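Home > Around the House > Timber & Benches

Oil or varnish on a wooden benchtop that actually gets used?

Asked by Girnholm_Flats, September

We've got a wooden workbench in the spare room that gets coffee, glue and the odd forgotten soldering iron. The last finish was a mystery varnish from the previous owners and it's coming up in flakes the size of cornflakes. I've sanded one end back to bare timber and my enthusiasm ran out there. Do I oil it or varnish it again? I'd like to do this once and then never think about it until I'm 81.

3 answers

Lina Sabbagh
Oil. It marks more easily, but you can fix a mark in ten minutes with a rag and a bit of fine paper, whereas varnish has to be sanded back over the whole top or it looks like a map of Tasmania. Get all the old stuff off first, even the bit under the vice. Then 2 thin coats, wiped back hard, a night between them. If it's still tacky in the morning you've put on too much, same as everyone does. Lay the rags out flat outside to dry, don't scrunch them up in the bin. They can catch fire by themselves, and your neighbours will bring it up at every barbecue.

greyghost19
varnish. oil is for people who like oiling things

Mattes Haberkorn
I did mine with hard wax oil and it's holding up fine. Sand to 180 and stop, any smoother and it won't soak in. Mine took 30 minutes a coat, plus an afternoon looking for the tin opener. Colour went a shade darker than I'd wanted, so try it on the underside first. 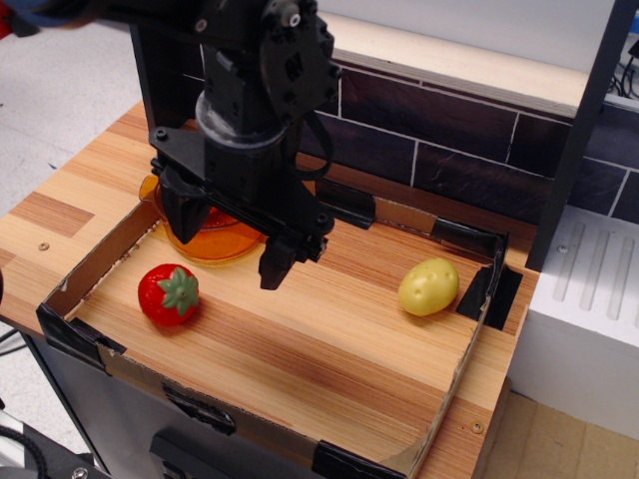
Related questions

Can I put a hot mug on hard wax oil?
Getting superglue off bare timber
How long before a varnished desk stops smelling?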